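Progress note to Dunleavy, February
From Sulastri Lumenta, Buvilano project, Lundulbridge

Mostly good news this month, plus one fault I'd like to get out of the way first! We logged 400 grasp attempts on the covers, and then the jaw began sticking shut. It happened 9 times, always right after a full close, and twice I had to pry the fingers apart by hand (power off, I promise).
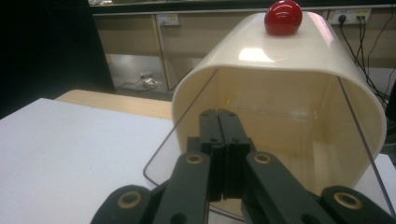

Gripper with jaw closed at the open side of the cream cover.

My bet is on the left linkage binding near the end of its travel – Skullaneck are sending 4 replacement joints and I'll swap them myself. Until then we've stopped all powered runs, and the stop button gets tested every morning at 10.

The clear sheet is still giving us trouble too, as it's so hard to pick out against a white table. I haven't budgeted for a darker tabletop but may ask. The joints come out of the spares line, so no extra money needed for those.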